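Gringate Disclosures - a small dataset of university invention records

Version 3, November

What is in this release

Gringate Disclosures holds 2,587 short records of inventions which were reported by university staff to their technology transfer offices. Each record follows one invention from the first report to the licence, or to the point where the office closed the file. The Macedo release covers engineering and materials only. Medical records are kept in the Zosberg release and have a different layout, so please do not join the two tables by row number.

Files

records.csv - one row per invention
licences.csv - one row per signed licence, linked by record_id
notes.txt - changes between versions
images/ - pictures, with captions in captions.csv

Main fields

record_id: text, never used again after a record is removed
field: one of the Gurel subject codes
funding: public, private, mixed or unknown
year_reported: four digits
outcome: licensed, spin-out, closed or open
summary: free text, at most 2,000 characters

How the records were made

The offices sent us their lists in many forms, some of them as scanned paper. We typed the scanned ones by hand. Names of inventors were taken out before anything was stored. The Gurel codes were given by two readers working apart, and where they did not agree a third reader decided.

Known problems

In 206 records the funding is unknown. Most of these are old, and the office did not keep the grant papers.
"Closed" does not mean that the invention failed. Some offices close a file when the inventor moves to another university.
Spin-outs are counted once, also when they took several licences - see licences.csv for the full list.
Summaries were shortened by us and should not be quoted as the words of the inventor.

Use

You may use the data for research and teaching. If you publish a result, please give the version number, as outcomes marked "open" change between versions.
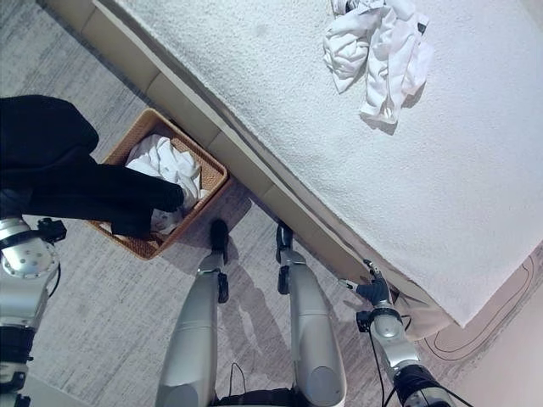 Bed with white textured cover, grey carpet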